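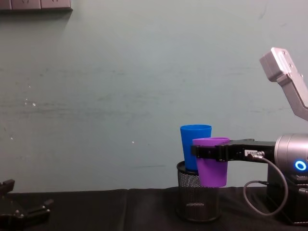 4. Putting cups away: the holder task

4.1 Task and setup

Of the seven chores in the Nusenine set, the holder task is the one a person would rate as easiest. Plastic cups have to be put away upright in a cylindrical holder that is only a little wider than the cups themselves. A child does this without looking. For a pair of arms with parallel grippers it combines three problems that the earlier tasks kept apart: a grasp on a thin, flexible rim, a target whose opening is partly taken by another object, and a release that must not disturb what is already there.

The work surface is a table covered in black cloth, set against a plain wall. The cloth is not fixed to the tabletop. We kept it this way in all runs because a household surface is seldom flat and bare, and a fold under the holder changes its tilt by a small amount that the controller has to absorb. Each arm carries a two-finger gripper with flat pads. No tactile sensing was used, and finger closure was commanded by position only.

Views from three kinds of camera were recorded: at the chest, at the head and at the wrist. The policy received all of them at the same rate. Earlier work by Yook and Rathjen on the Flurkitberg kitchen bench used the head view alone, and reported that most placement errors occurred in the last part of the descent, when the fingers hid the rim of the target. The wrist view was added for this reason.
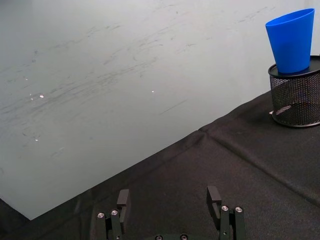
Figure 7. Wrist camera view with the gripper open. The blue cup stands upright at the mesh holder, upper right.

4.2 Procedure

A run was divided into approach, grasp, transfer, lowering and release. The operator demonstrated the task by teleoperation, and 600 demonstrations were kept for training after screening. Screening removed runs in which the operator let go of a cup and picked it up again, and runs in which the holder was pushed by hand between phases. Demonstrations came from two operators, Birdie Calloway and Washington Fontes, whose styles differed in one respect that later proved important. Calloway lowered a cup in a single vertical motion. Fontes tended to bring it in from the side and let the wall of the cup slide along the one already in the holder.

Evaluation consisted of 100 runs per condition. In the first condition the holder was empty at the start. In the second, one cup was already standing in it. A run counted as complete when the cup stayed in the holder after the gripper had opened and withdrawn, with no cup tipped out. Runs that ended with the cup leaning on the rim were scored as failures, even though many people would leave a cup in that state and consider the job done. We return to this point in Section 6.

No time limit was applied during a run, but the controller stopped the arm if the commanded and measured finger positions disagreed for longer than a set period. This stop was meant to protect the cups. In practice it was triggered mostly by contact between the fingertips and the holder.

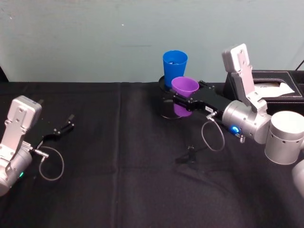 4.3 Observations

Approach and grasp gave little trouble in either condition. The cups are tapered, and a grasp just below the rim holds well as long as the pads meet the wall squarely. When the grasp was taken too low, the taper caused the cup to rotate slightly as the fingers closed, and the error was carried through the transfer without correction. The policy did not learn to regrasp. Since regrasps had been removed from the demonstrations in screening, this was to be expected, and the screening rule should be reconsidered.

Lowering was the limiting phase. With an empty holder, the cup needed only to be centered before descent, and a moderate lateral error was taken up by the taper. With one cup in place, the free part of the opening was narrow and off center. The second cup then had to be brought down beside the first, with the gripper body passing close over the rim. Two kinds of failure dominated here. In the first, the base of the cup landed on the rim of the holder and the arm continued downward until the stop was triggered. In the second, the cup entered correctly but the fingers, on opening, pushed against the neighboring cup and lifted it.

The second failure deserves attention because it is a matter of gripper shape. A human hand releases a cup by relaxing, and the fingertips move by very little. A parallel gripper has to open by a fixed minimum before the pads are clear. Where the free space beside the cup is smaller than that minimum, no lowering strategy will help.
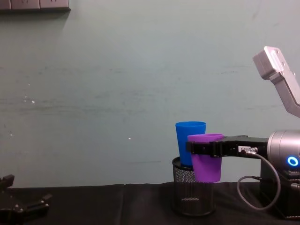 Orienting the gripper so that its opening direction ran along the gap between the cups reduced the problem, but it required a wrist pose that was close to a joint limit for part of the table.

The two demonstration styles did not mix well. A policy trained on both sets sometimes began a vertical descent and switched to a sideways motion halfway down. Dinsa observed the same behavior in the Trenside shelf trials and removed it by training on one operator at a time. We repeated that comparison in July with the holder task, and the results are given in Section 5 together with those for the Beyene gripper, whose fingers are narrower at the tip.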